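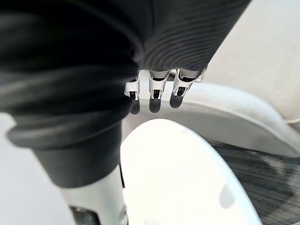

My quarrel is with the advice that every piece of black clothing in the house should be folded into a neat packet and stood on end in a drawer. I tried it for two months. I gave it a fair go, and I came out of it with the same clothes, more creased, and a low opinion of drawers.

Black ribbed fabric is the worst case. It is heavy, it drops into thick rolls the minute you let go of it, and a packet of it will not stand up for anyone. Marjatta Karppinen, whose evening class in Hatby I attended on the strength of a leaflet, told us the trick was smoothing the cloth flat with the palm before each fold. I smoothed. By Sunday the packets had slumped into each other and I couldn't tell the trousers from the cardigan without pulling the lot out.

Then there is the time. Seven folds for a pair of trousers, if you follow the leaflet, and they get worn the next morning anyway. My mother hung hers over the back of a chair and looked perfectly respectable.

I am told the rows of packets make you calmer. Perhaps they do, if you like looking into drawers. Lemlem Tefera, who sat next to me, swears by it and has bought a second chest to hold the overflow, and I would have thought that counted against the method.

Mine are back on hangers, two to a hanger where the rail is full. The leaflet is under the short leg of the wardrobe.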